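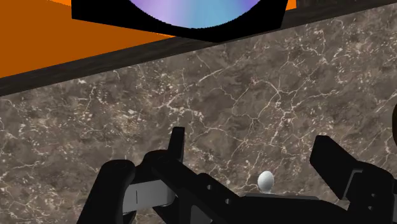 *Render de la cámara de la pinza: pinza abierta sobre encimera de mármol marrón, objeto blanco con forma de huevo entre los dos dedos.*

# Nivmont-sim

Demos de manipulación en cocina simulada, con materiales aleatorizados por episodio. Todo render, nada de fotos. Es el conjunto con el que entrenamos Xenos (la política) y el que usa Uvbridge (el método, ver abajo) para la parte de aumento.

Última revisión de esta ficha: 19 de septiembre de 2023. Si algo no cuadra con el código manda el código.

## Resumen rápido

| campo | valor |
|---|---|
| episodios | 2000 |
| distribuciones de cocina | 4 |
| origen | teleoperación en simulador, luego re-render |
| vistas | cámara de la pinza + cámara fija lateral |
| acciones | pose incremental del efector + apertura de pinza |
| idioma de las instrucciones | español e inglés |
| evaluación | 168 rollouts, aparte, no incluidos en los episodios |

## Qué se prueba aquí

Pregunta de partida: cuánto de lo que aprende una política visual con cámara en la pinza depende del material de fondo. Sospecha vieja del grupo -- las políticas se agarran al borde de la encimera o al color de la pared y no al objeto. Con piedra muy veteada la cosa empeora. Las vetas claras meten bordes por todas partes y un objeto claro pequeño se pierde más fácil a media resolución.

Uvbridge ataca eso sin volver a teleoperar. Se guarda la trayectoria completa del estado (articulaciones, objetos, contactos) y se vuelve a renderizar el mismo episodio con otros materiales. Las acciones quedan idénticas. Después se entrena con pares: mismo instante, dos aspectos distintos, y una pérdida que acerca las representaciones de los dos.

No es aleatorización de dominio a secas. La aleatorización normal cambia el aspecto entre episodios y confía en que la red lo promedie; en Uvbridge el par está alineado paso a paso.

Detalles que importan:

- el re-render toca encimera, cantos, paredes y frentes de mueble
- el robot no se toca nunca. Ni color ni brillo
- los objetos que se manipulan tampoco, salvo en el subconjunto `obj_mix`
- la luz cambia poco, siempre difusa. Ver limitaciones
- las UV de la encimera se rotan y escalan de forma coherente en todo el episodio, si no las vetas "saltan" de un paso a otro y la red aprende el salto

## Cómo se recogió

Teleoperación en el simulador, en las cuatro distribuciones. Operadores del propio grupo, con práctica previa. Se descartaron episodios con penetración de mallas visible y los que terminaban sin soltar el objeto. La lista de descartes está en `meta/descartados.csv` con el motivo, no siempre bien escrito.

El grueso se grabó en agosto. Lo de antes eran pruebas con otra calibración de la cámara de la pinza y NO está en esta versión. Si tienes una copia antigua con la carpeta `piloto/`, bórrala o por lo menos no la mezcles.

Las instrucciones en texto se escribieron después, viendo el episodio. Una por episodio en español, más traducción. Hay alguna repetida palabra por palabra, es normal.

## Estructura

```
nivmont-sim/
 episodios/
 <id>/
 estado.npz # trayectoria completa, para re-render
 acciones.npy
 pinza/ # fotogramas cámara de la pinza
 lateral/ # fotogramas cámara fija
 instr.json
 material.json # qué se asignó a cada superficie
 pares/ # índices de pares para Uvbridge
 meta/
 descartados.csv
 splits.json
 cocinas.json
```

`material.json` guarda el nombre interno del material, la rotación y la escala. El nombre interno es feo y no siempre describe lo que se ve (hay un `madera_clara` que es oscuro, heredado, no lo cambiamos por no romper los índices).

## Uso

```
python -m nivmont.cargar --raiz nivmont-sim --vista pinza
python -m nivmont.rerender --split train --material aleatorio
python -m uvbridge.entrenar --config configs/xenos_base.yaml
```

Para reproducir lo de la sección de resultados, `configs/xenos_uvb.yaml` y los pares de `pares/`. No regenerar los pares con otra semilla si se quiere comparar con nuestras cifras.

El re-render es lento. Lanzarlo por distribución y en paralelo. Si el proceso muere a mitad deja fotogramas a medias en la carpeta del episodio; `--limpiar` antes de relanzar.

## Resultados

Evaluación en simulador, materiales no vistos en entrenamiento, 168 rollouts. Xenos entrenada con pares Uvbridge resuelve 107. Criterio de éxito: el objeto termina en la zona pedida y la pinza lo ha soltado. Si lo deja bien y luego lo empuja al retirarse, fallo.

La línea base (misma red, aleatorización normal, sin pares) queda por debajo en las cuatro distribuciones. La tabla completa sale con `python -m nivmont.tabla`, no la copio aquí porque la versión pegada en el README siempre acaba desactualizada.

Lo que hemos visto al mirar fallos uno a uno:

- Encimera lisa: poca diferencia entre métodos. La base ya funciona razonable.
- Piedra veteada: ahí está casi toda la mejora. La base baja demasiado pronto o se va lateral siguiendo una veta.
- Paredes de color saturado: la base se descoloca cuando el color ocupa mucha imagen. Con pares, bastante menos, aunque no desaparece.
- Objetos parcialmente tapados por los dedos: ninguno de los dos métodos va bien. La vista lateral ayuda, pero ojo, la config por defecto no la usa.

Una cosa rara. Si se aumenta mucho el peso de la pérdida de pares, Xenos se vuelve tímida: se acerca, se queda encima y no cierra. Creemos que la representación pierde pistas de profundidad que venían justo del tamaño de la textura. Sin confirmar. El peso en `xenos_uvb.yaml` es el que dio mejor compromiso y está ajustado sobre validación, no sobre test.

También probamos congelar el codificador visual. Peor. Sin más.

## Particiones

`train`, `val` y `test_mat` separan por material y por episodio a la vez. Las cocinas son las mismas en las tres, así que esto NO mide generalización a cocina nueva. Para eso hay `splits_cocina` dentro de `splits.json`, dejando una distribución fuera cada vez. Nuestros resultados ahí son preliminares y no los publicamos todavía.

## Limitaciones

- Luz siempre difusa y pareja. Sin sol por la ventana, sin lámparas fuertes. Los brillos sobre piedra pulida se quedan cortos frente a los de verdad.
- Combinaciones de color que no pondría nadie en su casa. El muestreo es uniforme sobre la biblioteca, no realista.
- La pinza tapa mucha imagen en la vista cercana. Es así por la posición de la cámara y no se ha recortado nada. Quien recorte, que lo diga en su informe.
- Objetos pequeños y objetos claros están sobrerepresentados.
- Nada deformable, nada de líquidos.
- Transferencia a robot real: solo pruebas sueltas en la célula de Cosden, sin protocolo cerrado. No citar este repo como evidencia de sim-a-real.

## Usos para los que sirve / no sirve

Sirve: comparar métodos de invariancia visual, preentrenar codificadores para cámara de pinza, depurar pipelines de re-render, estudiar oclusión propia del robot.

No sirve: medir seguridad, estimar tasas de agarre en hardware, entrenar detectores de objetos domésticos. Las etiquetas de objeto son internas del simulador y demasiado toscas para eso.

## Problemas conocidos

- Unos episodios de la tercera distribución tienen `instr.json` con la traducción vacía. El cargador mete la española en los dos campos y avisa por consola.
- Con `--material aleatorio` y `--vista lateral` juntos, a veces el canto de la encimera se queda con el material original. Error nuestro en el orden de asignación. Pendiente.
- Los fotogramas de la vista lateral van un paso retrasados respecto a `acciones.npy`. El cargador lo corrige, si lees los ficheros a mano acuerdate.
- `obj_mix` no tiene índices de pares.

## Pendiente

- [ ] luces direccionales
- [ ] arreglar lo del canto
- [ ] pares para `obj_mix`
- [ ] renombrar materiales heredados (con tabla de equivalencias, si no no)
- [x] quitar `piloto/` de la descarga
- [ ] protocolo para Cosden

## Licencia y contacto

Datos para uso de investigación, texto en `LICENSE`. El código de Uvbridge va en su propia carpeta con licencia aparte. Las mallas de las cocinas no se pueden redistribuir sueltas -- los renders sí.

Dudas y fallos por issues, indicando id del episodio y el `material.json`.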